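Reading time: 2 min

Who says it is good? Wall texts and the Wiegand collection
Student project report, Arlo Quintanilla

My project began with an irritation. The small gallery in Grestville owns 40 pieces of stoneware by the potter Gulov, and every leaflet calls them "masterful". I wanted to know who first said so and whether they had looked very hard.

What I did

I read every label and catalogue entry the gallery would let me see, which came to 1,220 in all. Fifteen were blank or torn, so I worked with 1,205. For each I noted whether it told me something I could check (the clay, the glaze, the firing) or only told me how to feel.

What I found

Most of the praise goes back to 2 essays by the collector Wiegand, who owned the pots before the gallery did. He was selling at the time. I don't claim he was dishonest — he may have loved every bowl — but a seller's opinion has been copied into leaflet after leaflet with his name left off.

The word "intuitive" bothered me most. Gulov's notebooks, which the gallery keeps in a drawer, are full of glaze recipes worked out by weight and crossed through when they failed. A person who tests the same green over and over is hardly working by intuition. The tall jars made at Staltach do deserve attention, in my view. The later plates look tired, and I could not find one label that admits it.

Weak points

I am not a potter. My sorting of labels into "checkable" and "feeling" was mine alone, and my tutor disagreed with several of my choices. I also never got to handle the pots, so my remarks on weight and balance come from other people and should be trusted accordingly.
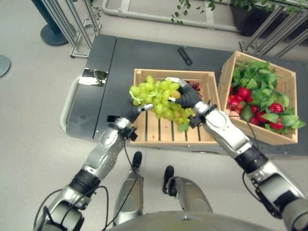

What I would do next

I would ask a working potter to read the labels with the names covered up. I suspect half would fit any brown bowl in the country.

3 comments | 11 shares
Contact the school office | Back to top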